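Chapter 6
When the Cable Is the Problem

Let me begin with a confession that most people who work around robots will recognize. When an arm stops in the middle of a job, the first thing we blame is the program. We open the laptop, we scroll through the code, we argue over a threshold somebody changed in September, and we can spend a whole happy afternoon at it before anyone thinks to walk over and look at the wires.

I spent a good deal more than an afternoon that way myself, on a bin-picking cell we called Mimeo, and I'd like to start this chapter with that story before we get to the proper business of strain relief and bend radius (both of which are more interesting than they sound, I promise!).

Mimeo's job was a humble one. It reached into a bin of mixed household things, chose one, lifted it out and set it down somewhere else. Noémie Cloutier wrote the grasp planner, Gaétan Gosselin looked after the hardware, and I was supposed to be writing down what we learned. For the first few weeks there was very little to write. Then, on pick 1731 of a long run, the arm dipped toward the far corner of the bin, lost its signal from the gripper, and went into a protective stop.

We did what everyone does. We cleared the fault and started again. The arm ran beautifully for 60 picks and stopped once more, and after that it ran for 50. Noémie went through her planner line by line, bless her, and found two small mistakes that had nothing to do with it.
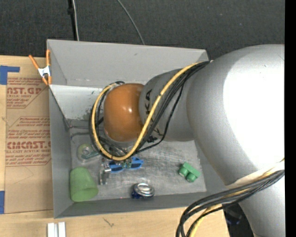
Figure 6.1. A KUKA arm working over a bin of mixed objects. Notice how the yellow and black cables loop around the orange joint cover.

Gaétan was the one who finally pulled up a chair beside the cell, well outside the fence, and just watched it with a cup of coffee. He didn't look at the gripper at all. He looked at the loop. Every time the wrist turned one way, the slack opened up and hung low toward the bin, and every time it turned back, the slack closed and tugged at the connector. Most picks didn't turn the wrist far enough to matter. Picks in that one corner did, and the planner, quite sensibly, only went there when the easy items were gone.

When we opened the connector we found one conductor broken inside its insulation, with the outside looking as good as new. It still made contact when the cable was relaxed, and that is why every test we ran with the arm parked came back clean.

There is a safety lesson tucked in here too, and I would ask you to read it twice. We were lucky in which signal we lost. Our controller treated a missing gripper signal as a reason to stop. A neighboring cell, Pimine, had been set up to treat the same silence as "gripper open," and it would have carried on moving with a part still in its fingers. And all that resetting we did, without knowing the cause, was a bad habit, however politely we went about it. A protective stop is information, and we threw ours away at least twice.

In this chapter you will learn how to route a dress pack so that it has room to move without hanging into the work, how to measure bend radius at the worst pose in place of the home pose, and how to hunt for a fault that only shows up in motion. Section 6.4 returns to the question of what a controller ought to assume when a signal goes missing.

Before you read on

Find an arm you have permission to be near, and ask whoever is responsible for it to run a normal cycle at reduced speed while you stay outside the guarding. Follow one cable with your eyes from the base to the tool. Write down where it is tightest, where it hangs lowest, and what it could catch on. Keep your notes, as you will want them for the exercises at the end of Section 6.2.

6.1 How Cables Fail

A cable on a robot leads a harder life than a cable in a wall. It bends, it twists, and on many arms it does both at once, thousands of times in a shift. Bending is the gentler of the two, so we will take it first.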